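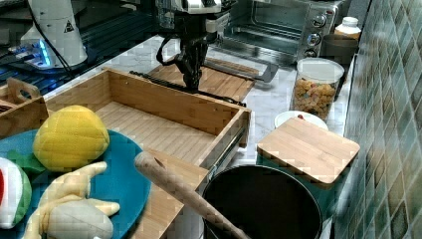

A practice kitchen for a student robot team is mostly a housekeeping job, and the teams that treat it that way get more done in an evening. Our club at Stasholm has been getting ready for the kitchen round of the Clander student challenge, where an arm has to tidy a counter, put food on a plate and open and close a few things. Most of what we've learned is about the counter and what sits on it. Take the cutting board. A long knife lying half on the board and half on the countertop is a much harder pick than one lying flat, and that's how people leave knives at home, so set it that way at least some of the time. The tips below are for clubs and classes starting from an ordinary set of kitchen things.

Start with the counter

Wipe it down first and let it dry fully. Crumbs under a cutting board make it rock, and a rocking board will ruin a careful grasp. If you're building your own counter for practice, 1000 mm of clear length is enough for one arm and a small oven. Ours was planned shorter at first and everyone kept bumping elbows with the arm's base.

A veined or patterned surface is fine for practice, and it's closer to what teams will meet elsewhere. Shiny surfaces need more thought. Glass stovetops, steel oven sides and glazed tile all throw back light, and students will spend an hour blaming their program for a bright patch that came from the ceiling. Walk around the counter and look from the height of the camera before you change any code. We use 4000 K bulbs all through the room now, the same in every fixture. Mixed bulbs gave us one warm end and one blue end.

Pick objects in different weights and shapes

You don't need many. A board, a rolling pin, a wooden spoon, a pot, a plate, a couple of jars and something soft will keep a group busy for a whole term.

Plush food is worth having. It squashes, it doesn't roll far, and it doesn't go brown in the club cupboard between meetings. Choose shapes that are clearly different from one another, such as a pineapple, a banana and a watermelon slice. Wash it in a pillowcase on cold and dry it flat. Quilted pieces take longer to dry in the middle than you'd think, so leave them overnight.

For jars, use clear plastic with a screw or push-on lid. Glass is fine on a shelf but not near a moving arm. Fill them with dry cereal and weigh them. Our standard jar comes to 392 g filled, and we write that on masking tape on the bottom. When a student says the gripper is slipping today, you can check the jar before you check the motor. Cereal goes stale, but that doesn't matter as long as it's marked as not for eating. Mark it. Someone will eat it otherwise.

Keep small things small in number. One little object on a white plate is a good test and easy to find again when it goes on the floor.

Cables

Run cables along the back or the far side of the counter where you can. If one has to cross the working area, decide its path and keep it there. Two things cause trouble: a cable that lies under the edge of a board, so that lifting the board drags it, and a loop at the wrist that catches on a jar lid when the arm turns. Move the arm slowly by hand through its whole reach before the first run of the day, with one student doing nothing but watching the cable.

Hook-and-loop ties work better than zip ties in a student club. You'll be redoing them every week. The kit we bought from Dusteck came with zip ties and we used up a whole bag in a month.

Appliances

Leave toaster ovens and toasters unplugged during practice. The door and the knobs are what you want, and they work just as well with the power off. Put the plug somewhere you can see it, on the counter and not behind the oven, so anyone walking up can tell at a glance. 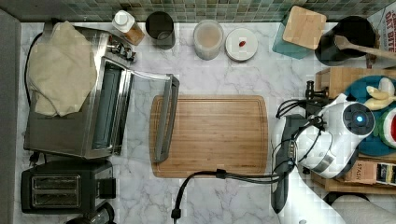 Doors that fold down need room in front of them. Measure with the door fully open before you place the board, and decide whether you want the two to overlap. For beginners, move the board clear. For the older group, leave it in the way and let them work out the order of things – shut the door first, then deal with the board. A cloth towel over an appliance is another good one for the older group. Cloth never folds the same way twice, so a program that depends on one exact shape will fall over quickly.

Check the oven's feet. Light ovens slide back when a gripper pushes on the door, and by the tenth try the whole thing has moved a few centimetres. A square of rubber shelf liner under each foot fixes it. The same liner, cut to size, does for toasters.

Wipe fingerprints off glass doors. Vinegar and water, soft cloth, nothing fancy.

Knives

Some clubs don't allow them at all. We do, with conditions. The edge is ground off in the metal shop before it comes into the room, an adult puts it out and an adult puts it away, and nobody reaches onto the counter while the arm is live. A wooden spoon is the same sort of long thin pick and needs none of that, so use the spoon for younger students and for visitors' night.

Drawers and boxes

An open box with slatted sides makes a good target for putting things away, and one with a metal slide rail lets students practise on a real drawer motion. Before mounting anything permanently, set the box loose on the counter and let them find out where the arm can reach. We screwed ours to a base too early and had to fill the holes.

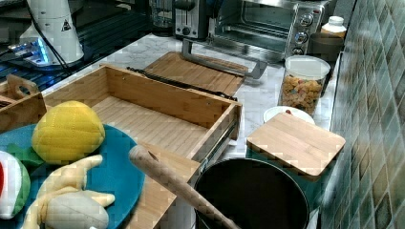
Drawer box set out empty, with the slide rail along its outer side.

Bamboo dries out in a heated workshop. Rub it with food-grade mineral oil twice a year, wipe off the extra, and leave it a day before the gripper touches it, or the pads will pick up oil and start to slip. Don't oil the rail with the same stuff. A tiny bit of dry lubricant is plenty, and if the drawer runs too freely, it will roll open on a counter that isn't level. Check with a spirit level. Ours was out by more than anyone wanted to admit.

Resetting between tries

Resetting the counter is where most of the evening goes. A group of four can get through 40 tries in a session if the reset is quick and fewer than half that if it isn't. What works for us:

Print a photo of the starting layout and tape it to the cupboard door.
Put small pieces of coloured tape where the corners of the board and the base of the pot go. Take them up before a scored run, since the Clander rules don't allow floor or counter marks.
One student resets and a different one checks. Swap every ten tries.
Write down the layout you used, even when it was a mess. Especially then.
Keep a tray with a handle beside the counter for anything that isn't in play.

Once the basic layout is going well, change one thing at a time. Turn the plate, lean the spoon on the pot, stack a board on a container. If you change three things and the run fails, you've learned very little and it's nearly time to go home.

Cleaning the gripper

Dust and fluff from plush toys build up on the pads. Wipe them with a barely damp cloth at the start of each meeting and let them air dry. Don't use dish soap, which leaves a film. If the pads have gone shiny, a few strokes with fine sandpaper will bring back some grip, but do both sides evenly. Keep a spare set. We ran out the week before our friendly against the Kristiansen school team and had to cut replacements from a bicycle tube, and those were fine for jars and hopeless for the rolling pin.

Storage

One lidded bin for each layout, with a list inside the lid. Plush goes in a cloth bag on top so it can breathe. Take food jars home over the summer or empty them – we opened a bin last August and will not describe it. Coil cables loosely, label both ends, and don't put them under anything heavy.

Posted March 24, 2023
By the Stasholm workshop page

Recent on this page
Getting glue off a workbench without wrecking the finish
Which tape for which job
Sorting a shared parts cupboard
Fixing a drawer that won't close the last inch
Clander challenge: what to pack for the day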